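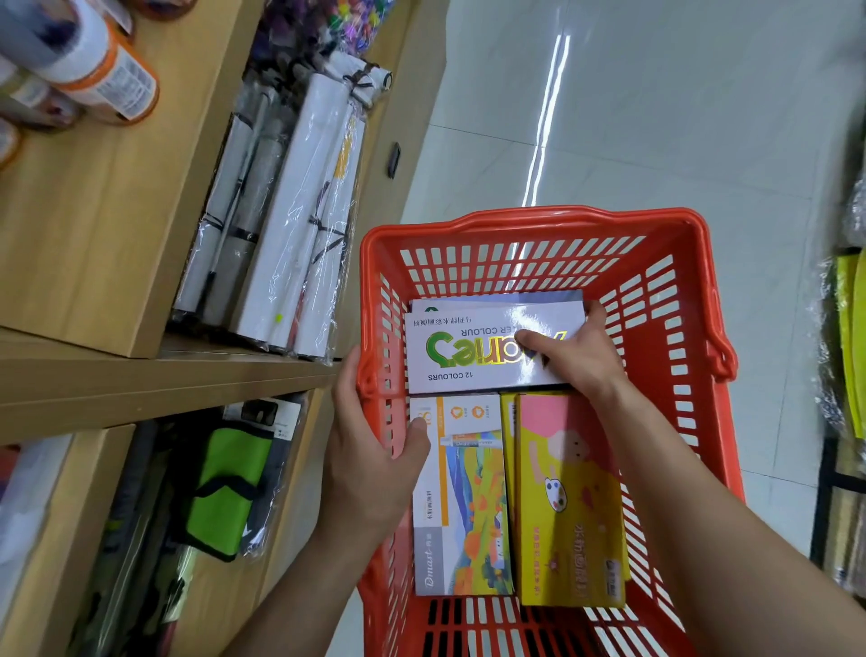

A visit to the clay block works of Widmer

Since I moved into building materials from road work, I have wanted to see how unfired clay blocks are made in a larger quantity. In December I finally got a place on a tour at the Widmer works in Privdale. The group was limited to 15 persons and most of them were masons or planners. I was the only one who came by bus, and the walk from the stop to the gate is longer than the map suggests.

The works makes one main product, a block for inner walls with the name Clanari. It consists of clay, sand and chopped straw, and it is pressed and dried but never goes into a kiln. A block of this kind must not stand in the rain, so it is used only inside, mostly between the posts of a timber frame.

Our guide was Flurina Rüegg, the production manager. She asked us to put the safety shoes on before she said anything else, and mine were one size too big.

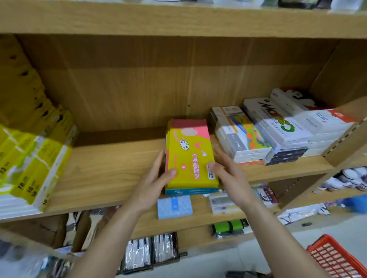 Privdale, 1 January 2023

I write this report from my notes, which I made partly standing up and with gloves, so I hope that I read all my numbers correctly.

We started at the clay store. The clay comes from a pit near Iltlow and lies under a roof for one winter before it is used. Ms. Rüegg let us take a piece in the hand and roll it into a thin string. If the string breaks early, there is too much sand in it. This is the same test that I learned at school, and I was glad to see it next to the laboratory scales.

Then comes the mixer, which takes 764 kilograms in one batch. It is loud and we could not ask questions there. The press behind it is an older machine, rebuilt twice. In a normal shift it makes 3,000 blocks. I had expected that they come out soft, but one can already lift them with two hands without leaving a mark.

The drying hall was the most interesting part for me. The blocks stay there for 52 hours. The air is warmed by the waste heat of the compressors, and only in the cold months a small wood boiler helps. I asked how much the blocks shrink. The answer was that it depends on the delivery of clay, and that every delivery gets its own trial blocks first. I would have liked to see these trial results, but there was no time for it.

At the end Annelies Hofstetter from the technical office showed a sample wall. She had wet one corner with a sponge and repaired it with clay mortar while we watched. Her talk was a little fast for me. I understood that old blocks can be soaked and pressed again, as long as no gypsum is mixed in with them.
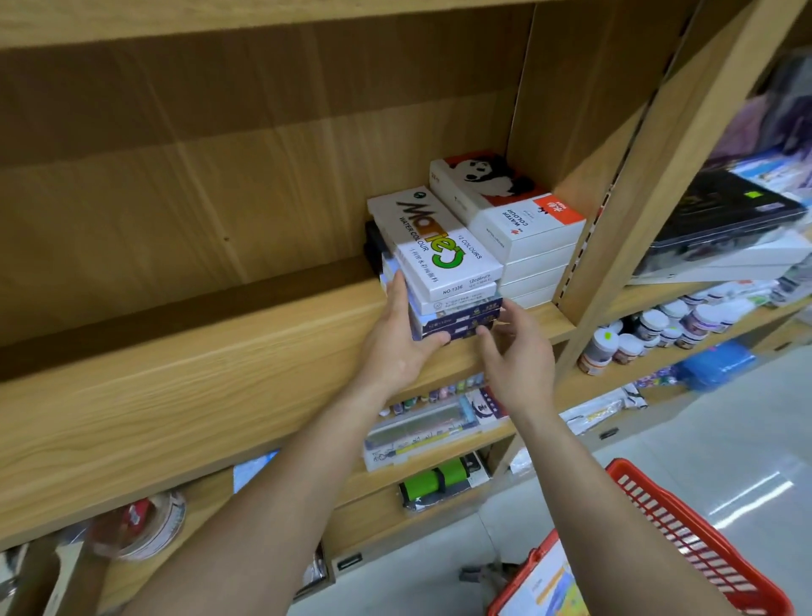
Can a Clanari wall carry a shelf or a kitchen cabinet?

A light shelf can be screwed directly into the block with long screws and wide plugs. For a kitchen cabinet the works recommends a wooden batten fixed to the posts, and this must be planned before the plaster goes on.

There was coffee after the tour, and a price list for those who wanted one. The prices are without transport. The next tours are planned for spring, and one has to register by telephone.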